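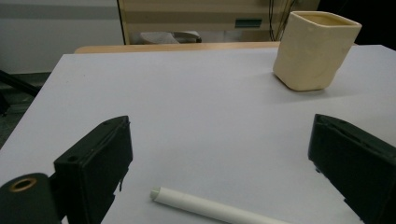
Speaker notes, part 2: teaching by hand

Okay, slow down here, I always rush this bit. Say hi to the people who came in late.

Start with the question Siriporn asked me back in September: why would you hold the gripper yourself when you've got a perfectly good arm and a remote? Let that sit for a second. (Somebody will say "because it's quicker". Yes! Give them a wave.)

My first go at teaching a robot was all remote control. I sat there with two little handles, trying to pick up a stick, and I felt like I was wearing oven mitts in somebody else's kitchen. You push, the arm thinks about it, you push harder, and then it goes too far. I got 2 good tries in 30 minutes. Pause for laugh, move on if there isn't one.

With the hand-held ones you just reach out and do the job. Your wrist already knows how to tilt. The colour of the cup, the angle of the stick, how close you are to knocking something over, you're dealing with all of it without a joystick in the way.

Mention Taras here, he built the first Tovell handles and he's probably in the back row.

Next slide.

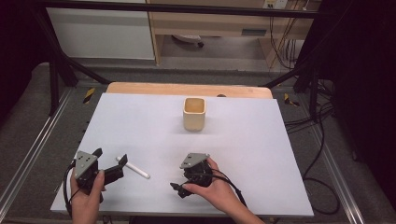
One gripper in each hand, with a square cup and a white stick on the board.

Ask the room: which hand would you use for the stick? Get a show of hands, then ask the lefties why. Everybody has a different answer, and that's my point about style. If five people show the robot five different ways, it has to make sense of the lot. I used to think we should all copy one person, but I've gone off that idea. I'd sooner have a bit of variety, as long as each try is tidy.

The grumbles, be fair about these:
You can reach places the arm can't. I did it all the time in the Cileo trials, leaning right over the table like a goose.
You go too fast. Count to 2 before you close the fingers.
Your shoulders get sore, so take the break.

Remote control still wins when you need to know the arm itself can make the move, so don't bag it too much. Siriporn favours it and she's got good reasons (let her have the mic if she wants it).

Water. Then the Huamán clip, 5 minutes, sound off.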